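Fandelano House, 242 Herkance Road
Winter walk-round, safety checklist with comments
Date: 14 Jan 2021
Done by: Ronja Fagerlund
Keys from: Aivar Bite
Copy to: Homa Bahrami, Leopoldo Ibarra

OK = fine as found. ACT = someone has to do something, name after it. N/A = skip. Comments under each. Last July's sheet still on the shared drive if anyone wants to compare, I had it with me but ran out of light by the time I got to the yard.

1. OUTSIDE AND APPROACH

1.1 Front path, trip hazards - ACT (Leopoldo)
Slab by the gate rocking again. Was bedded on sand in July, sand has washed out. Wants mortar this time please, not sand. Moss on the shady side, slippy underfoot, needs a stiff brush and a bucket of path cleaner.

1.2 Handrail to front steps - OK
Solid. Bit of rust at the foot, rub down and paint when its warmer.

1.3 Outside light, front - OK
Comes on when you get to the gate. Stays on long enough to find your keys.

1.4 Outside light, yard - ACT (Aivar)
Dead. Changed the bulb, still dead, so not the bulb. Sensor I think. Until it's sorted bins go out before dark.

1.5 Gutters - ACT (Leopoldo)
Overflowing at the back corner, green streak down the brick. Whoever goes up there takes a second person to foot the ladder. I mean it after last time.

1.6 Grit bin - OK
Full. Lid hinge broken but it sits on.

2. HALL, STAIRS, LANDING

2.1 Escape route clear - ACT (all tenants)
Two bikes and a clothes horse. Same as July, same bikes. Notes left on the handlebars. Bikes live in the shed, there is room in the shed, I looked.

2.2 Front door opens from inside without a key - OK
Thumb turn, works smoothly.

2.3 Smoke alarm, hall - OK
Tested with the button, sounded, set the landing one off too as it should.

2.4 Smoke alarm, landing - OK
Sounded. Cobwebs, hoovered them off.

2.5 Smoke alarm, top floor - ACT (me)
Sounded but very weak. Out of date by the label. New one ordered, will fit it myself.

2.6 Stair carpet - ACT (Aivar)
Loose on the turn. Nosing has lifted and you can get a toe right under it. Please do this one first, before any of the outside stuff. Tape is not a repair.

2.7 Bannister - OK
Slight wobble at the top post, no worse than before.

2.8 Meter cupboard - ACT (tenants, then Maximiliano)
Full of paint tins and old newspaper again. Nothing is to be kept in there, nothing at all. Moved the paper out into the recycling, tins still to go. Maximiliano Sosa has offered to run them to the tip.

3. HEATING AND WATER

3.1 Boiler service - OK
In date. Engineer's sheet no. 193 in the folder. Pressure a touch low, topped up.

3.2 Carbon monoxide alarm by boiler - OK
Tested. Good and loud.

3.3 Flue outside, clear - ACT (Leopoldo)
Ivy getting near. Cut back a good arm's length, and not just the leaves.

3.4 Hot tap, bathroom - ACT (Aivar)
Too hot. Hand came away sharpish. Mixing valve wants turning down, there's a key for it in the blue toolbox.

3.5 Radiator, room 3 - ACT (Aivar)
Cold at the top, bleed it. Tenant has been using a fan heater plugged into an extension lead, which was warm to touch. Asked him to stop and he was very nice about it. But the fix is the radiator so let's not leave it weeks.

3.6 Damp, back bedroom - ACT (Homa)
Black spots behind the wardrobe. Wardrobe pulled out a hand's width, window vent was taped over, untaped it. Homa to look again next visit, if its come back we need somebody in.

4. ELECTRICS

4.1 Fuse board, test button - OK
Tripped straight off. Reset everything, aplogies to whoever's clock.

4.2 Sockets and switches, cracked or scorched - ACT (electrician)
Double socket on the landing cracked across one corner. Taped over and marked do not use. Everywhere else fine.

4.3 Extension leads - ACT (tenants)
One plugged into another in room 2. Separated. Reminder going round with the minutes.

4.4 Shower pull cord - OK
Grubby but works. New cord costs pennies, will bring one.

5. KITCHEN AND WALLS

5.1 Fire blanket - ACT (me)
There, but hung on the hook next to the back door behind the coats. Has to be in plain sight and reachable. New hook by the light switch.

5.2 Extractor filter - ACT (tenants)
Thick with grease. Hot water and soda, leave it to soak overnight. Grulleo sell a replacement if it won't come clean.

5.3 Fridge seal - OK
Shuts properly. Back of it hoovered.
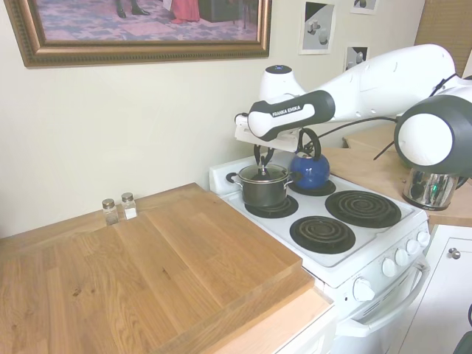 5.4 Wall fixings and loose paper - ACT (Homa)
Anything heavy gets a proper fixing, anything light and papery stays well away from heat, same rule in every room of the house. Bedrooms all passed, shelves pulled at and nothing moved. Stove room is the one to do. The big painting in the gilded frame wants taking down and the cord or wire on the back checking, then two hooks into something solid, a frame that size would hurt. The grey cubes and the other prints are only pinned up with no frames, so go round and press the pins home, and if any are getting loose move them further from the stove. Woven blind on the same wall, check for a looped cord and fit a cleat if there is one. Homa says her brother has a detector for finding studs, borrow it.

5.5 Floor - OK
Lino edge by the back door curling slightly. Watch it.

6. YARD AND SHED

6.1 Shed lock - ACT (Aivar)
Stiff. Oil. The Hägglund padlock was a good one so don't replace it.

6.2 Petrol and paint - ACT (Leopoldo)
Petrol can on the shed floor with the cap off!! Capped it. Either it goes on the metal shelf or it goes home with you.

6.3 Back gate - not checked
Too dark. Aivar to try the bolt when he does the light and text me.

7. TO FINISH

Stair carpet first, then hot tap, then radiator. Rest within 3 weeks or tell me why not. Receipts in the envelope in the hall drawer, not through my door.

If you do a job write your initials on the paper copy next to it, dont just tell me in passing, I will forget. Back in around 2 months for the next one. Need a new torch before then, battery in this one is hopeless.

R.F.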